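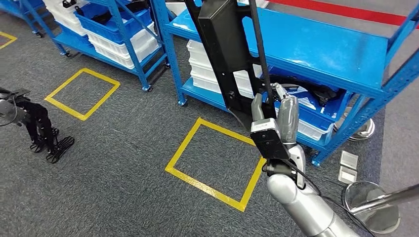 Grethe Laxdal wants it noted that she finished Skusoleck in one sitting and that the villain is still too nice. We have passed this on to the author, who took it as praise.

Progress on the middle-grade list, for the Kohlhase fund, to the end of September:

Skusoleck (mystery, ages 8 to 12). Edited and typeset at 191 pages. The first draft ran to 230, and most of the difference was a goat. Illustrations are in except the map, which has been redrawn twice to put the river back.

Furnotano, book two. Manuscript promised for spring, then summer. We now have 3 chapters and a very good title page.

School reading copies. 20 went to classrooms. Comments so far favor more explosions and fewer feelings. The author is considering one explosion.

Spending is within budget, mainly on account of book two not existing yet. We ask to move its copyediting money to the Prurkuvell paperback, which does exist and has a typo on the spine.

Next report in January.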